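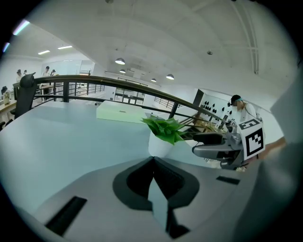
Figure 1. Light blue table with a lidded box, pale mint green, and artificial foliage in a white holder.

Unit 5. Placing Objects on a Work Surface

Course: Interior Staging and Display, Filtby
Handout revised 20 January 2026

5.1 Scope

This unit covers the placement of small objects on a plain horizontal surface. Wall shelving and window display are treated in later units. Students should have completed the exercise on sight lines and should bring their measuring tape.

5.2 Terms

Footprint: the area of the surface an object covers, including any part that overhangs its base at a height of less than 300 mm.

Field: the part of the surface that remains uncovered. The field is treated as an element of the layout and is drawn on the plan.

Mass object: an object with a closed outline and flat faces. Boxes, books and trays are mass objects. The lidded box in Figure 1 is one.

Spread object: an object whose outline is open or irregular and whose upper part is wider than its base. Foliage is the usual case. The leaves in Figure 1 point upward and outward, so the footprint of that item has to be taken at the leaves.

5.3 Pairing a mass object with a spread object

The basic layout for a small table uses one of each. The mass object is placed first and fixes the direction of the group. The spread object is placed second. The two footprints may touch but should not overlap. Where leaves hang over a lid, the lid cannot be lifted without moving the plant, and the layout fails the access check in 5.6.

The mass object may be set parallel to the table edge or turned. A parallel box reads as stored. A turned box reads as placed. The turn should be large enough to look deliberate; on student plans a turn of less than 5 degrees is marked as an error of alignment. The box in Figure 1 is turned slightly. Estimate the angle before class and write it on your plan.

5.4 Color

Pale colors of similar strength lose contrast at a distance. Mint green on light blue is a close pairing, and the box is separated from the table mainly by its edges and by the shadow an overhead light would give it. Bright green leaves carry more contrast and will be seen first. When the group contains one strong color, put it where the eye is meant to stop. Do not add a second strong color until the layout has been checked with one.

White holders are neutral for this purpose and are left out of the color count.

Glossy leaves return highlights under direct light. If the highlights compete with the rest of the group, turn the stem before moving the lamp. Record the position of the lamp on the plan in either case.

5.5 Artificial foliage

Artificial stems are used for all graded work so that layouts can be repeated. Shape the stem before it goes into the holder. Bending it in place shifts the holder and usually scratches the surface. Leaves are wiped with a dry cloth. Stems from the Jorard cabinet go back in the same drawer, leaves facing up.

A light holder tips easily when the leaves lean to one side. Add sand or glass beads until it stands when pushed gently at the rim.

5.6 Procedure

1. Clear and wipe the surface.
2. Measure the surface and draw it at 1:5.
3. Place the mass object toward the far edge. Mark its corners on the plan.
4. Set the turn. Write the angle next to the front corner.
5. Place the spread object to one side. Mark the base as a solid line and the leaves as a broken line.
6. Access check: open the lid fully and close it. Nothing else on the table may move.
7. View the group from the front, from both ends and from a seated position. Note any view in which the leaves hide the front face of the box.
8. Adjust one object only, then repeat step 7.

Work in pairs. One student handles the objects and the other keeps the plan. Exchange roles after step 6.

5.7 Lighting for the record

Use the Skerkeo lamps set to 3000 K. Daylight from the side windows changes during the session and should be screened off before the final record is made.

5.8 Assignment

Prepare two plans of the same table using the same two objects. In the first, the box is parallel to the edge. In the second, it is turned. Add a note to each plan stating the size of the field and the side on which most of it lies. Plans without a scale will be returned unmarked.

Reading: Afolabi course reader, section 21, on open and closed outlines.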